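Have you ever stood on a cardboard box and wondered why it didn't squash flat? It's only paper! The secret is hiding in the middle, and it's all wiggles.

## The wiggly sandwich

Most strong cardboard is called **corrugated**, a lovely long word that means folded into ridges. Look closely at a torn edge and you'll find two flat sheets of paper with a wavy one glued between them. The wavy bit is called the *fluting*. Each wave makes a tiny arch, and arches are brilliant at holding things up (bridge builders have known this for ages).

## How the wiggles get in

At a cardboard mill, paper arrives on enormous rolls. One sheet is warmed with steam until it's soft and bendy, then squeezed between two rollers with teeth like giant cogs. Out it comes, wavy as the sea! Glue goes on the tips of the waves, and the flat sheets are pressed on either side.

## Try it yourself

Fold a sheet of paper into a fan and lay it across two mugs like a bridge. Now put coins on it, one at a time. Mostafa Bensaid's class in Irkton got 16 coins on theirs before it sagged, and a flat sheet flopped straight away. Can you beat 16?

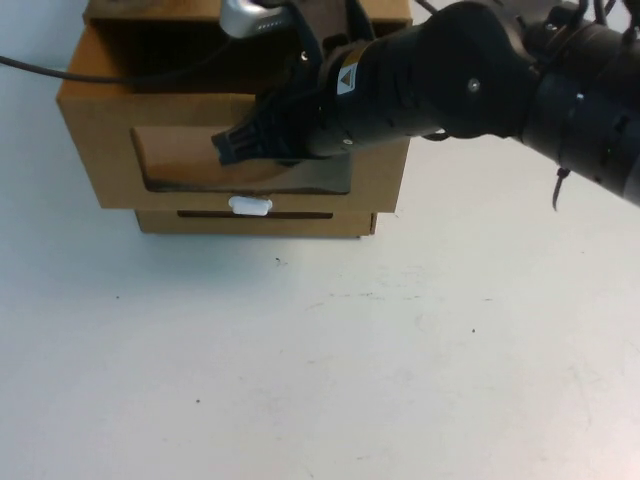
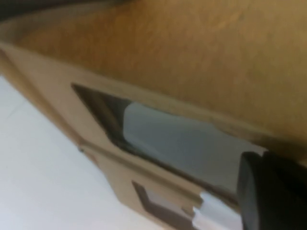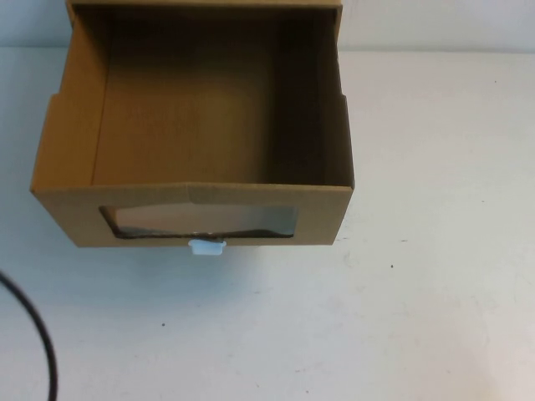
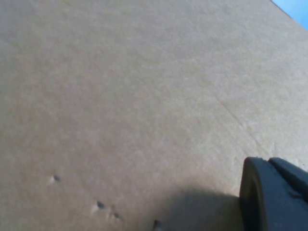 Cardboard has another trick: it remembers a crease. Press a line into it with a ruler and the waves underneath get crushed, so the sheet wants to bend just there and nowhere else. With enough good creases you can make almost anything, even a little cabinet with drawers like the one in the first picture. Creasing across the waves takes more of a push than creasing along them, so test a scrap first and see which way yours would like to go!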